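料箱抓取的示教数据,靠箱壁的工件总学不好,该怎么补采?

Tuncay Toprak 提问 标签:数据采集、料箱抓取、模仿学习

我们在做一个从金属料箱里抓条状工件的任务,用示教数据训练策略,相机固定,从上往下看。目前采了295条,每条都是从机械臂在起始位姿开始,到工件被提出箱口结束。

训练出来的模型抓箱子中间的工件没什么问题,一旦工件贴着箱壁,或者两根并排靠在一起,夹爪就会停在上方来回犹豫,有时候直接往壁上压。我翻了一遍数据,大部分样本里工件都摆在中间,因为操作的人嫌靠边的难夹,摆的时候不自觉就往中间放。

想问两件事:一是补采的时候靠边的样本要占多少;二是失败后重新夹的那些片段该不该留。另外箱子本身有斜壁,底面反光,不知道有没有影响。

Khrystyna Fedoruk 回答(已被提问者采纳)

先不要急着加数量。295条对这种任务不算多,但你的问题主要在分布上,同样的摆法再采一倍也不会好。我在 Kirkomdale 做过差不多的项目,下面是我们后来固定下来的做法。

一、先把箱子固定死

箱子用夹具夹住,再在台面上用胶带标出位置。采集中途箱子会被碰歪,单看一条数据看不出来,几百条放在一起就是一团噪声。每次开工前拿当天第一张图和基准图叠一下,差得明显就重新对位。

二、摆放由表格决定,不由人决定

把箱底划成格子,每格配几个朝向,用脚本随机生成摆放表,操作的人照着摆。贴壁、进角、两根并排这三种情况单独列出来,保证每一批里都有。我们用的是红棕色和深绿色两种条,一箱里混着放,有的横着贴在斜壁根部,有的竖着两根挨在一起,角上也放。

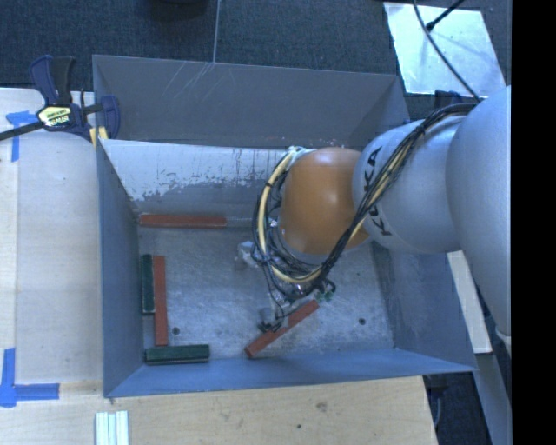 三、贴壁的先单独采一批

建议先采40条只有贴壁和进角的,和原来的数据混在一起训练一次,看看犹豫的情况有没有减少,再决定后面的比例。我没法给你一个固定的占比,跟箱子深度和夹爪宽度都有关系。采的时候注意手指从哪一侧下去,要统一。同样一根贴壁的条,一个人从外侧下,另一个人先拨开再夹,模型学到的就是两者的平均,正好压在壁上。你说的往壁上压,我猜就是这么来的。

四、重夹的片段

留,但要打标记。操作员夹偏之后退回来、调整、再夹成功的,对模型有用。夹偏以后停在那里想了很久的,把停顿剪掉。最后没有提出来的,整条另存,不进训练集。

五、线缆和软管

腕部的管线会挡住夹爪,从固定相机看过去,手指末端经常只露出一部分。能扎紧就扎紧,扎完以后不要再动,不然前后两批数据里夹爪的样子都不一样。如果条件允许,在腕上再加一个相机。

反光的问题我觉得是次要的。底面有划痕、有磨损都没关系,模型会习惯,怕的是灯的位置换来换去。

Yavuz Gezer 回答

补充一点。操作员最好不少于2个人,轮着来,但是先一起把动作规范写下来再开始。我们以前只有一个人采,模型连他的小习惯都学会了,下降之前总要往左偏一下。

还有起始位姿也要稍微变一变,每条都从完全一样的地方出发,部署的时候偏一点就不会了。

Alvar Aasen 回答

换个窄一点的夹爪试试。

评论

Tuncay Toprak:谢谢各位。夹爪是客户定的,换不了。查了一下记录,贴壁的条确实有两种夹法,早班和晚班不一样。先按40条补采,统一从外侧下手指。

Khrystyna Fedoruk:贴得很紧的时候外侧下不去,这种要另外规定一个动作,比如先往中间拨,也写进规范里,数据里单独标一类。

Tuncay Toprak:明白,那就分2类标。摆放表的脚本我自己写,格子先按工件长度的一半来划。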